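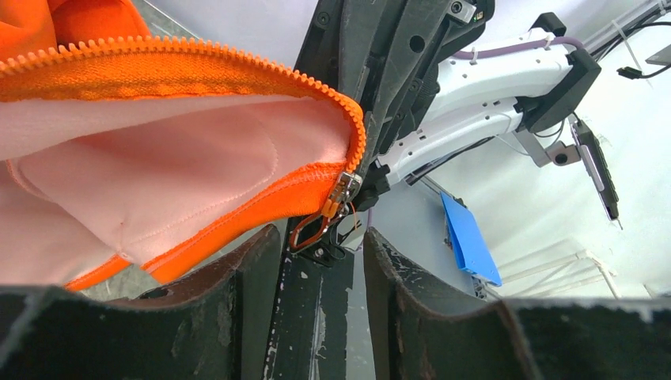 Orange zippered garment, pink fleece on the inside.

Home About Recipes Garden Older Posts Contact

Last updated: August

My mother kept a mending basket by her chair for as long as I lived at home, and I don't remember it ever being empty. I thought of it as a sad sort of basket when I was a kid. It was where your favorite things went to wait, sometimes for so long that you had outgrown them by the time they came back. I once got a pair of corduroys returned to me with a beautiful knee patch and the hems somewhere up around my shins!

Well, I have one of those baskets myself now, and this month I finally decided to get to the bottom of it. I started one evening at 7, after the dishes, with the radio on low and a big mug of tea, and I told myself I would do one thing each night until I was through. No fancy plan. Just pick up whatever was on top.

The first thing was a tea towel. I know, I know. You can buy a tea towel for next to nothing. But this one came from Jeanine Cuypers, who lived next door to us in Grillinby when we were first married, and who used to pass soup over the fence in a jar wrapped in whatever cloth she had handy. The jars went back to her. The towel somehow never did (sorry, Jeanine, if you're reading this). It had a split along one edge, so I folded it over and ran a plain hem down it, and it's a little narrower than it used to be but it dries a plate just fine.

After that came socks, and I will spare you most of the socks. I learned to darn out of a library book and I am still slow at it. What helped me most was a tip from Arne Hamann, who taught the evening class I took at the hall in Cidon a few winters ago. He had us start well outside the hole, in the good part of the sock, so the new yarn has something strong to hold on to. I used to start right at the edge and then wonder why the whole patch pulled away after a couple of washes. He also told us to stop pulling everything so tight, and I hear his voice saying it every time I pick up a needle.

There were buttons too, of course. My button tin was my grandmother's, and one rainy afternoon my daughter tipped the whole thing out on the rug and counted them. We have 186, if you want to know, and I could not find 2 that matched closely enough for my husband's good shirt. I ended up moving the bottom button up to the collar and putting an odd one down where it gets tucked in. He has worn it twice and hasn't said a word, so either he hasn't noticed or he's being very kind.

I did have one failure. There was a wool cardigan in there that the moths had gotten to before I did, and when I held it up to the window I could see daylight in more places than I cared to. I sat with it on my lap for a good long while. In the end I cut off the cuffs and the pocket, which were still sound, and put them away for patches, and the rest went to line the dog's bed. She turned around on it a few times and lay down with a big sigh, so I guess she approves.

The basket isn't quite empty. There's a pillowcase at the bottom and a dress I need to think about, and yesterday somebody dropped a pair of jeans on top without a word to me. I've put the kettle on and I'm going to start with the pillowcase. If any of you have a good way of fixing a worn-through shirt collar, please leave me a note in the comments, as my husband's other good shirt is headed in that direction too.

Newer Post Older Post Home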